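Week 12 notes – fitting the task to the person (seated work)
August 20, 2024

Carried over from last time: static load. A muscle held at low effort for a long time tires out even when nothing seems to be happening. Neck and shoulders go first. Read the Westa case again before the quiz, most of you skipped the second half.

## 1. Posture isn't a position

Old handouts show one "correct" posture, 90 degrees everywhere. Drop that. Hips a bit more open than 90 is fine, often better. What we want is range and change. Someone sitting perfectly for three hours is worse off than someone who slouches, shifts, stands up, sits back down.

Terms you need:

- **neutral range** – joint somewhere near mid travel, little muscle effort to stay there
- **static load** – effort with no movement
- **contact stress** – hard edge against soft tissue (desk edge on wrist, seat edge behind knee)
- **popliteal height** – floor to the back of the knee, seated, shoes on for our purposes

Seat height goes with popliteal height. Seat depth goes with thigh length, minus a gap behind the knee. Don't mix these two up, it was the most common error in May.

## 2. The Westa call center

Billing office, two shifts, shared desks. 332 staff surveyed, all on the same model of chair. Complaints of low back pain were high on both shifts, and management's first idea was to buy new chairs. The Huto team asked to watch for a week before anyone spent money. Good call.

What they found: people sat down at a desk set up for whoever had it before and left everything as it was. Feet dangling, or knees up high. Monitor arms never moved either. Most had been given a chair demo once, on their first day, along with the fire exits and the parking permit. 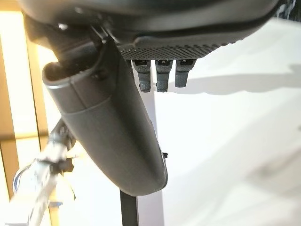
Adjustability only counts if it gets used. That is the main point of the whole case and it comes back in week 13. Think about what the user has to work with: controls under the seat are out of sight once you're sitting, so you go by feel. Three dark gray levers in a row, two of them similar in length and shape and one clearly shorter – the short one you can pick out by touch, the other two you have to tell apart by place. Coding by shape, size and location, same list we used for the Rivas control panel in unit 4. Labels don't help a hand that can't see.

## 3. What they changed

- 15 minute walk-through at the desk, in pairs, not a slideshow
- start of shift reset: seat, back, screen, in that order
- footrests for the shorter staff where the desk was fixed height
- headset cords made longer so people could stand on calls

No new chairs in the first round. Complaints dropped on the day shift, less so on evenings. Evening staff got the training at the end of thier shift – tired, coats on. Timing of training is a design choice too, write that down.

Limits of the study: self report only, no control group, and the call volume fell over the same period. You can't credit the training with all of it. Say so if this comes up in an essay.

## For next time

- read the Arnivgate warehouse case, skip the appendix
- measure popliteal height on two people, bring the numbers in cm
- measure a desk you use alot, height and knee clearance
- half a page: which would you change first at that desk and why

Lab groups stay the same. Tape measures are in the cabinet by the sink, put them back this time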